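Chapter 3
The Cold Cupboard: Storing Food and Drink in a Household Refrigerator

Canan Yurt

Most of us grew up with a refrigerator in the house, and most of us were never taught how to use one. We learned by being told to shut the door. My own first lesson came in my grandmother's kitchen in Gurnberg, where I was scolded at great length for pouring a pan of hot soup into a bowl and sliding it in beside the butter, and I remember feeling a little insulted, as though I had been accused of a crime without being told the law. I hope this chapter will be kinder to you than she was to me, although I will say now that she was right about the soup.

In Chapter 2 we looked at the dry pantry, with its jars and sacks and its quiet enemies (damp, light, moths). You will remember that a pantry is a forgiving sort of place. A bag of rice put on the wrong shelf is still a bag of rice in the morning. The refrigerator asks for a bit more attention, but the habits are easy ones, and once you have them they tend to stay with you for the rest of your life.

What you will learn in this chapter

How a refrigerator keeps food cold, and why some spots are colder than others
Where to put raw meat, dairy, produce, leftovers, and bottles
When a bottle should stand up and when it may lie down
How to cool and cover cooked food before storing it
How to clean a refrigerator without taking the whole kitchen apart
How to read the labels on jars and bottles that say "keep cold after opening"

Words to know

Compartment: a closed-off part of the refrigerator with its own door or drawer.
Gasket: the soft strip that runs along the edge of the door and seals it.
Headspace: the empty room left between a food or liquid and its lid.
Shelf lip: a raised edge along the front of a shelf that helps keep spills and rolling things where they belong.
Rotation: moving older food to the front so that it gets eaten first.

3.1 What the cold does

Cold slows things down. Milk sours more slowly, lettuce wilts more slowly, and the tiny living things that spoil our food grow and multiply more slowly, too. Please notice that word "slowly," which I have now used three times on purpose. A refrigerator doesn't stop spoilage, and a forgotten dish of beans will still go bad in there, only later than it would have on the counter. Students are often surprised by this. They think of the refrigerator as a kind of safe, where food is locked away and stays exactly as it was, and then they find the beans.

The machine does its work by carrying heat out of the cabinet and letting it go into the room. If you put your hand near the back or the side of a running refrigerator you may feel some of that warmth. For this reason the cabinet needs a little breathing room, and you should check the booklet that came with it before you push it tight against a wall or wedge a table up beside it. Kitchens being what they are, we often want to use every inch, and I have lived in apartments where you could butter your toast with one hand and open the refrigerator with the other. That can be a very pleasant way to live! Just leave the gap that the maker asks for, and make sure the door can swing all the way open without bumping anything.

Inside, the cold isn't spread evenly. In many household models the coldest spots are low down and toward the back, and the door shelves are the warmest, being the part that swings out into the kitchen every time somebody wants a snack. Your own refrigerator may have different ideas, so get to know it. An inexpensive thermometer, moved from shelf to shelf over a few days, will teach you more than I can. (Activity 3A, at the end of this section of the book, walks you through it.)

3.2 A place for each thing

When I taught the evening course in Vomville, I used to ask everyone to draw the inside of their refrigerator at home from memory. The drawings were wonderful. One showed nothing but mustard. What nearly all of them had in common was that food had been put wherever there was a hole for it, and I think that is how most of us do it when we come in tired with the shopping.

Try this order instead. Raw meat and fish go on the lowest shelf, wrapped and set in a dish, so that nothing can drip onto food below. Milk, yogurt, and eggs go on a middle shelf toward the back. Leftovers go at eye level, where you will see them and feel a little guilty. Fruits and vegetables go in the drawers if you have them, or in covered boxes if you don't. The door is for the sturdy things – pickles, ketchup, jam, and the like – that don't mind a bit of warmth now and then.

Small refrigerators call for some bargaining. If you have only one shelf above the floor of the compartment, let the floor take the raw foods and the heavy items, and keep the shelf for whatever is ready to eat. Use boxes to make the divisions that the maker left out. A plain plastic box with a lid, such as the Mokura boxes we use in the practice kitchen, does the job nicely, and so does an old ice cream tub.

3.3 Bottles, standing and lying down

Bottles deserve a few words of their own, as they are the cause of so much wiping. A bottle that has been opened is happiest standing up. Caps that seem tight often aren't, and a slow leak can travel a long way across a flat shelf before anyone notices it. Standing up, a bottle also shows you its label, takes less floor space, and won't roll toward you when you open the door.

Sometimes, though, a bottle is too tall for the space, and then it has to go on its side. Before you lay a bottle down, tighten the cap, wipe the neck, and turn the bottle over the sink for a moment to see whether it weeps. Think about which way it will roll, and set something steady next to it if you can. A shelf lip is a help here, but a low one won't hold back a heavy bottle that has gathered some speed. If the bottle has a dropper or any other special closure, read its label first, for some of these are made to be kept upright only.

Look also at what a bottle is made of. A dropped glass bottle can leave splinters in places you won't find until you are barefoot, and I like to give glass the safest seat in the house, well back from the edge. Plastic is more forgiving when it falls, although it can split at the seam or lose its cap. And never leave a full bottle of either kind in a freezing compartment! Most drinks swell as they freeze, and without enough headspace they will push their way out.
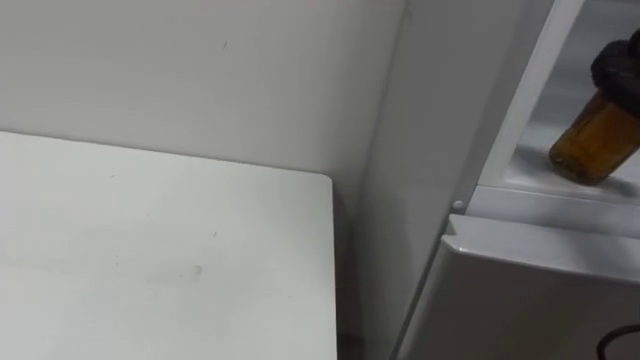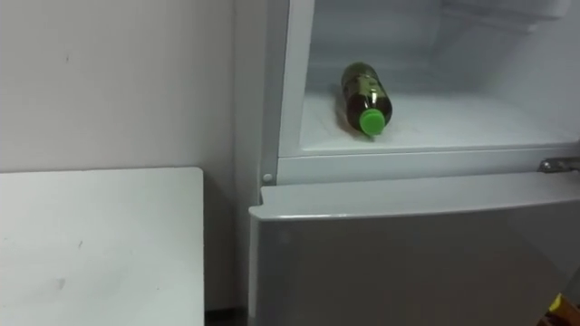
Figure 3.2. Bottles lying on their sides in an open refrigerator compartment.

Before you go on to Section 3.4, take a few minutes with your own refrigerator, or with one in the practice kitchen if you are working in class, and write down your answers in your notebook.

Which bottles are lying down, and could any of them stand up if you moved a shelf?
Is there a sticky ring or a dried drip under any of them?
Which bottle has been there the longest, and does anyone in the household still want it?

Keep these notes. We will come back to them when we plan the big cleaning in Section 3.6, where you will need to know what can be thrown out, what can be moved, and what has to be kept cold in a bag or a bucket of ice while the shelves are being washed.

3.4 Cooling and covering cooked food

Let us return to my grandmother's soup. A large, deep pot holds its heat for a very long time, and the middle of it stays warm long after the outside feels cool to your hand. Divide the soup among shallow dishes while it is still hot. Set them in a sink of cold water, give them a stir now and then, and once the steam has died down, cover them and move them to the refrigerator without delay, leaving some space between the dishes so the cold air can get around them.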